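Squeeze bottle (condiments)

From the Edville Household Reference

A squeeze bottle is a flexible container from which a thick liquid is forced by pressure of the hand on the walls. In the kitchen and at the table it is used mainly for ketchup, mustard, mayonnaise, honey and dressings. Refillable types are sold empty, with a cone-shaped tip. Retail types are filled and sealed at the plant.

Construction

The body is usually blow-molded from polyethylene, polypropylene or PET. Walls must be thin enough to yield under the fingers and stiff enough to recover their shape. Bottles for ketchup often have several layers, one of which slows the passage of oxygen. The closure is a screw cap or a hinged cap with a single opening. Many caps contain a slit silicone valve that opens under pressure and closes on release.

Upright and inverted types

Upright bottles stand on the base, and the contents must run to the neck before use. Inverted bottles stand on a wide, flat cap, with the label printed to be read in that position. Either type may be laid on its side on a tray for carrying, provided the cap is shut.

Flow

Ketchup is a shear-thinning fluid: it resists flow at rest and thins when pushed. Clear liquid that separates at the opening, called serum, is mixed back in by shaking the closed bottle.

Table use

In the Falent pattern of informal service, condiments are brought out on one tray and set beside the plates and bowls. The Yule pattern places a separate bottle at each end of the table and is used for parties of over 25. Fruit is put out apart from the condiments in both.

Cleaning

Refillable bottles are emptied, taken apart and washed before each refill. The Flovov tip, made in 2 parts, is separated for washing.

Last revised 13 May 2018

See also: Cruet; Serving tray; Table service

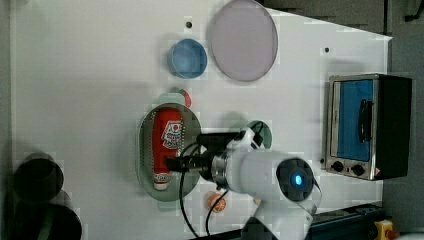 Can a retail ketchup bottle be refilled?

It can if the cap unscrews and both parts can be washed and fully dried, but bottles made for refilling have wider necks and are easier to clean.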